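The green light is lying to you

Last week I lost most of a day's work to a small green light, and I've been grumpy about it ever since, so you get to hear about it.

Some background for those of you who came here for the bread posts. I do data collection part time. You hold a gripper in each hand, you do a household or office chore with them, and the positions get logged so that a robot can later be taught the same moves. I like the work. It's a bit like eating dinner with salad tongs for a living, and after a few weeks your wrists get clever in ways that surprise you at the grocery store.

On the day in question we had planned 100 takes of paper handling: picking up a sheet, folding it, moving it across a table. We got through all of them. I was proud! I went home and told everyone who would listen. Next morning Nermin Demirtaş, who checks our recordings before they go to training, sent a message that said "call me when you've had coffee," and I knew.

The right hand had drifted. From somewhere in the first 20 takes onward, the log thought my right gripper was a couple of inches from where it really was, and the gap kept changing. The marker block at the base had worked a little loose in its mount. You couldn't feel it. You could only just see it if you wiggled the thing with your thumb, and I hadn't wiggled it with my thumb, had I. Meanwhile the green light stayed on the whole time, happy as anything.

So what does the green light mean? I had been telling myself (and two new people I trained, sorry, both of you) that it meant "good to go." Nermin looked it up in our own setup notes. On our units it means the gripper has power and is talking to the recorder. It knows nothing at all about whether the marker is sitting where it should. It would glow just the same if I taped the marker to my forehead.

Now, the easy version of this story is that I should have been more careful, and a few people at Stidon said so, kindly enough. Morven Urquhart wrote a new line for the morning checklist: "Inspect marker mounts." Fine. I'll do it. But I've worked off checklists in three jobs now, a bakery included, and I know what happens to line 14 on a page. By the second week your eyes slide over it on the way to the coffee.

My opinion, and I'll defend it with anyone, is that a status light which only reports on power should not be green. People have had green drilled into them since they were in a car seat. Green is go. If all you can promise me is that the battery is working, give me white, or blue, or a tiny picture of a battery. Save green for the moment when the thing has checked itself and would bet money on the answer. Usa Sriwong, who writes most of our software, pointed out that a real check is harder than it sounds, and I believe her. You'd have to touch the two grippers to a known spot every so often and compare. But we could do that! Five takes, touch the spot, five more takes. I timed it with my phone and it costs next to nothing next to redoing a day.

It bothers me more because of where the data ends up. A bad take from me doesn't look bad. It looks like a confident person reaching slightly to the side of a sheet of paper, over and over. Feed enough of that to an arm and it will reach slightly to the side too, with a lot more force than I have, and maybe with somebody's coffee mug there, or somebody's hand. Nothing like that happened with our batch, which got thrown out. I still think about the batches where there wasn't a Nermin.
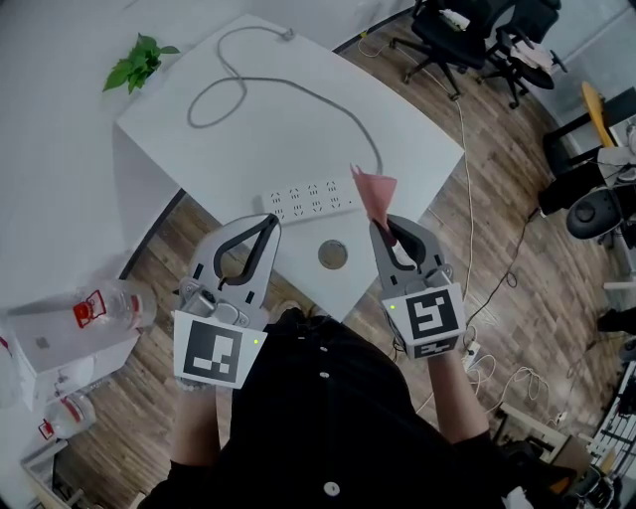
Paper work at the table. Pink sheet in the right gripper, left one open, green light on each.

Oğuzhan Yalçınkaya disagrees with me, by the way. He thinks a light that goes on and off with every little doubt would get ignored even faster, and that people would put a bit of tape over it within a month. He may be right about the tape. I've seen what we did to the door alarm. But given the choice between a light that nags me and one that smiles while I waste a day, I'll take the nagging.

For now I've started doing the thumb wiggle before each block, both hands, and I say "wiggle" out loud so that the others do it too. Aslı Yazıcı has asked me to please find a different word. I'm open to suggestions in the comments. The rye post is coming on the weekend, if my starter forgives me for being away.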